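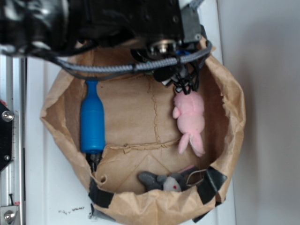 机械臂开放日：从纸袋里取毛绒玩具，离进仓库还有多远

本报讯 11月的一个下午，Celik在Citonthorpe的实验车间对外开放，请来一批零售商、物流公司和几家媒体，看它的机械臂怎样从纸袋里取东西。请柬上写的是“面向真实仓储环境的柔性抓取”。记者到场后看到的，是一个卷了边的牛皮纸袋，几件玩具，和一条黑色的机械臂。

演示安排了30分钟，最后用了将近一个小时。超出来的时间大部分花在重新开始上。机械臂伸到袋口上方，停住，再往下探，夹爪合拢，有时候带起一只毛绒玩具，有时候什么也没带起来。碰到后一种情况，现场工程师会走过去按一下键盘，程序从头再来。主持人把这叫作“系统自主恢复”。坐在后排的一位采购经理小声问旁边的人，按键盘的那位算不算系统的一部分。

Celik给出的数字是抓取成功率90%。这个数字印在宣传册第一页，字号很大。第二页的脚注写着，测试共进行332次，物品为“预先选定的软质及硬质物件”。脚注没有说物件一共有几种，也没有说每次测试之间纸袋是否由人工整理过。记者就此提问，公司代表的答复是，测试方案会在合适的时候公布。什么时候合适，代表没有讲。

“成功”两个字怎么算，也值得问一句。按照公司代表的口头解释，物件离开袋底并在夹爪中停留一段时间，即计为成功。至于有没有放到指定的位置，有没有在半路掉下来，另有一套统计，当天没有提供。做过分拣的人都知道，拿起来和放对地方是两件事。仓库给客户发货，客户收到的是后一件。

选纸袋做演示，倒是有一点道理。纸袋软，会塌，会皱，袋口一歪，里面的东西就换了位置，比起摆得整整齐齐的塑料周转箱要难对付。不过当天用的纸袋，袋口已经向外翻折下来，折边用黑色胶带贴住，敞成一个又宽又浅的口子。这样的袋子，普通人闭着眼睛也能伸手进去。记者问，能不能换一个没有翻折、没有贴胶带的纸袋试一次，得到的回答是时间有限，可以留到下一场。下一场的日期没有公布。

袋子里放的东西也不算刁钻。粉色的毛绒小动物身子软，夹住哪里都能提起来。旁边那件亮蓝色的瓶形塑料件表面光滑，难一些。还有一只灰白两色的毛绒玩具，窝在袋底的折边旁边。真正的退货纸袋里会有什么，在场的零售商比谁都清楚：缠在一起的充电线，拆开的包装盒，小票，衣架，不知道装过什么的罐子。这些当天都没有出现。

提供夹爪部件的Leinonen也派了人来。他们的介绍相对克制，只讲手指的材料和更换周期，没有谈取代多少人工。有人问，夹爪碰到胶带会不会粘住，对方说测试中遇到过，正在处理。这是整个下午记者听到的最干脆的一句回答。

谈到价格，气氛就有些含糊。Celik表示，整套设备将以租赁方式提供，每月费用视“场景复杂度”而定。怎样算复杂，由双方共同评估。一家中型物流公司的代表追问，如果评估下来场景太复杂，费用会不会高过雇人，公司的回答是，客户应当从长期来看。长期是多长，没有说明。安装期间产线要不要停，停几天，由谁承担损失，同样没有写进当天发的材料。

据介绍，第一个试点将设在Fernden的退货处理中心，目标是每小时处理100件。记者按当天下午看到的节奏粗粗比了一下，差距不小。公司的解释是，演示为了让来宾看清动作，特意放慢了速度。这种说法并不少见，也不能说一定不对，只是放慢的演示里仍有好几次空手而回，调快之后会怎样，现场没有给人看。

试点中心的员工代表没有收到邀请。Celik说，机械臂负责的是“重复而枯燥”的环节，员工会转到质检和设备看护岗位。转岗需要多少培训，看护一台机械臂要几个人，新岗位的工资是否不变，公司称这些由Fernden方面决定。Fernden方面没有在截稿前回复本报的询问。

平心而论，从一个软塌塌的袋子里分辨并取出形状不同的东西，对机器来说确实不容易，几年前能做成这样的团队不多。几位同行散场后也承认，线缆和夹爪能在这么窄的地方活动，调试想必花了不少功夫。问题在于，实验室里的进展被直接写成了仓库里的产品，中间那一大段没有人愿意讲。宣传册上“即插即用”四个字，放在一条要有工程师守着键盘的机械臂旁边，多少有些显眼。

参观的最后一个环节是自由提问。主持人先请大家填写意向表，再开始答问，于是有几位来宾还没听到回答就已经交了表。本报记者没有填。Celik表示，试点结果将在运行一段时间后向客户通报，是否对外公开尚未确定。本报已书面要求查看332次测试的完整记录，包括每一次人工介入的情况，收到后会另行报道。

搜索本站 请输入关键词 搜索

本网站使用Cookie以改善您的浏览体验。继续浏览即表示您同意我们使用Cookie。 接受 管理设置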